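Household Tips: Will a Machine Pick Up After You Yet?

Readers keep asking whether to hold off on a proper tidying routine until the robots arrive. My tip is to buy hooks. Ostap Onyshchenko wrote in to say he'd put aside 260 dollars toward a "home helper" he saw advertised, and I told him to spend 12 of it on a second coat rack.

Hanging up a coat or a bag sounds like the easiest chore in the house. You find the loop, you find the peg, you let go. A machine has trouble with all of it – cloth changes shape every time you lift it, and a strap never hangs the same way twice.

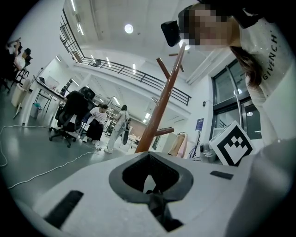 Can I buy a machine that hangs up coats and bags?
I wouldn't count on it this year. What I've seen for sale is good at floors and not much else, so keep a peg for each person and one spare for guests.

Zoia Horobets thinks I'm too gloomy and that six years will change everything. Maybe. I heard the same speech about ironing, and I still own an iron.

In the meantime, a few things that work for people and would help a machine too, if one ever turns up:

Put the rack where you drop things now, near the door or the desk.
Load the heavy bags on opposite sides so it doesn't tip.
Clear the floor under it. Cords are the worst offenders, and even a plain floor vacuum will chew on one.

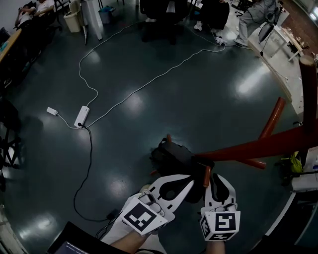

I run mine along the baseboard with stick-on clips and lift the power strip onto a shelf. Wipe the wall first or the clips drop off within the week. Bags with stiff handles go on the low pegs – floppy ones slide, so knot the strap once.

Next time: Lies Willems on getting candle wax out of a tablecloth, by hand.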